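Printed Stone: How Marble and Terrazzo Patterns Came to Cover Everything

By the time a marble pattern reaches a kitchen shelf, it has usually been photographed, corrected, cut into a repeat, printed, coated and rolled. Stone itself enters the process only at the first step, and in many cases a single slab supplies a pattern that will be sold for years.

Surface patterns that imitate stone fall into two groups. The first copies a material formed in the ground, such as marble, with veins and cloudy areas that follow no fixed interval. The second copies a material that was manufactured to begin with. Terrazzo is a mix of stone chips and binder, poured and ground flat, so a printed terrazzo is a copy of something already designed. The two present different problems to the people who draw them.

The difficulty with marble is the vein. A vein is a line, and the eye follows lines. If a pattern repeats every 2 feet, a strong diagonal vein will appear again at the same angle and the same spacing along the whole length of a countertop. Huet, a pattern studio that supplies several film printers, keeps its main veins faint near the edges of the repeat and lets only one or two reach full contrast. The rest of the area is filled with soft clouding, which can be repeated many times before a buyer notices.

Terrazzo is more forgiving. The chips are separate shapes, and a gap between them can be placed anywhere. The designer's concern is density. Where chips crowd together by accident, the pattern shows dark patches when viewed from across a room, and these patches repeat in stripes. The standard check is to reduce the artwork to a thumbnail, blur it, and tile it in a grid. Any patch that survives the blur is broken up by hand.

Scale is the second decision. Traditional poured floors used chips of modest size, since large chips were harder to grind level. Print has no such limit. Much of the current terrazzo wallpaper uses shapes far larger than the old floors did, with softer outlines and flat color.

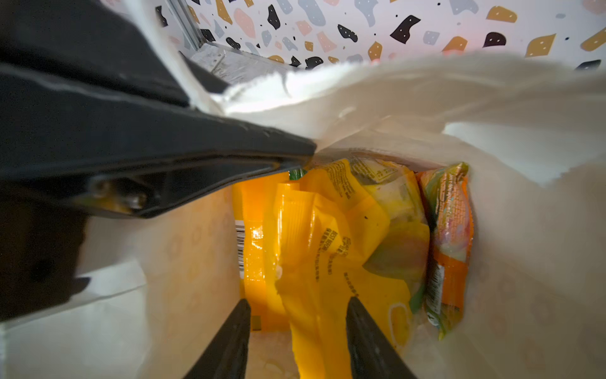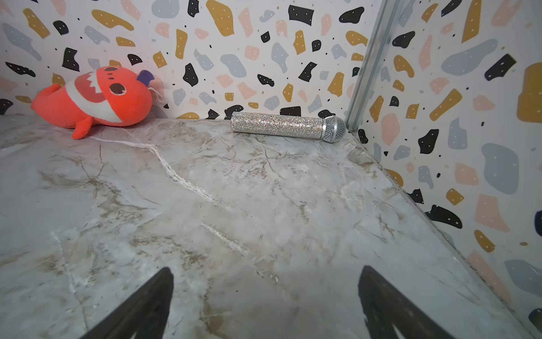
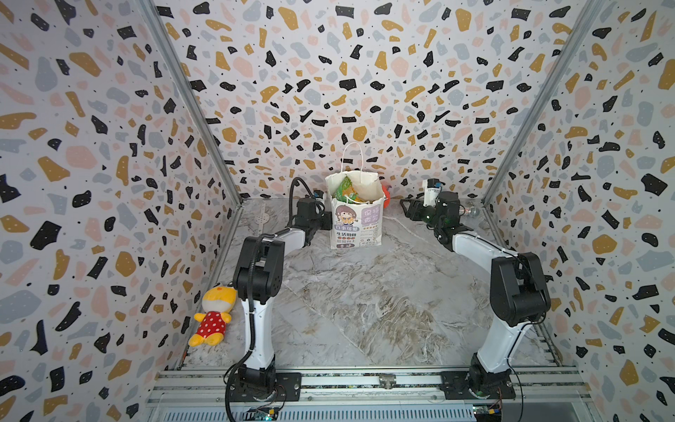 Color in these prints is handled as a fixed set of inks, and the set is kept small for reasons of cost. Each added color on a rotary press requires its own cylinder, and cylinders are expensive to engrave and store. A typical arrangement is a white ground with one dark color, one warm accent and one or two pale tones. The wall covering in the second picture follows that plan, with black, mustard yellow, pale gray and soft pink on white, and the gray marble pattern next to it shows the usual pairing of a busy wall with a quieter horizontal surface. Digital presses remove the cylinder limit, but most studios still draw for the smaller set so that one design can be run on either kind of machine.

Substrate comes next. Wallpaper is printed on paper or on a nonwoven base. Self-adhesive film is normally vinyl with a release liner. Laminate uses a printed decorative paper pressed under heat with resin. The same artwork will look different on all three. Uncoated paper absorbs ink and lowers contrast, vinyl holds a sharper edge, and the clear layer on a laminate adds a slight yellow shift that has to be corrected in the file.

Ziment, which prints film and wallpaper from the same artwork library, lists 118 stone patterns in its current range. Each is proofed on every base it will be sold on. The proofs are read under two light sources, one close to daylight and one close to a household bulb, because gray is the color most likely to drift. A gray that looks neutral by a window may turn green or pink in the evening, and gray marble accounts for a large share of the returns the company records as color complaints.

Resolution is less of an issue than buyers expect. Source scans are commonly prepared at 300 dots per inch at full size, and higher figures bring little gain once the ink has spread. Sharpness can even work against the effect. Polished stone has some depth beneath its surface, and a vein with a hard edge on both sides tends to look drawn. Retouchers at Huet soften one side of each major vein and leave the other alone.

Gloss level does more for the illusion than extra detail. Clidlow, a coatings supplier, sells the same clear coat in matte, satin and high gloss. Matte hides scratches and seams and reduces glare under direct lighting. High gloss is closer to polished marble but shows every dent in the wall or board beneath it. Satin is the most commonly ordered for horizontal surfaces.

Installation remains the weak point. Repeats are matched at the seam either straight across or with a drop, in which each strip is shifted down by half a repeat. A drop match spreads the repetition over a wider area but wastes more material. Inside corners should be cut and overlapped slightly, as few walls meet at a true right angle and a strip folded around the corner will pull away as it dries. Trovstead, a retailer of wall coverings, advises ordering one spare roll from the same batch, and prints the batch number on both the outer label and the core of each roll.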